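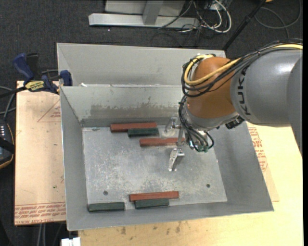
Ticket: grasp planner skips blocks lying against the divider
Opened by: Luana Batista
Component: Lemeo planner, bin picking cell
Status: fixed, watching

15th January, Luana
Planner returns "no valid grasp" for any block flush with the divider wall. Blocks out on the open floor plan fine. Log attached, 17 failed queries.

Rogério Marinho
Lovely clear log, thank you! The wall in the collision model was padded by 5 mm on both faces, so every finger pose on that side got thrown out. Could you drop the padding to 2 and rerun the 3,000 saved queries?

Luana
Done - 2,290 now give a valid grasp, and planning is quicker too! The rest are nearly all overlapping blocks, where segmentation merges two into one.

Rogério
Brilliant. That's a perception bug, so I've opened a separate ticket for it. Padding change merged. Leaving this one open until the next release.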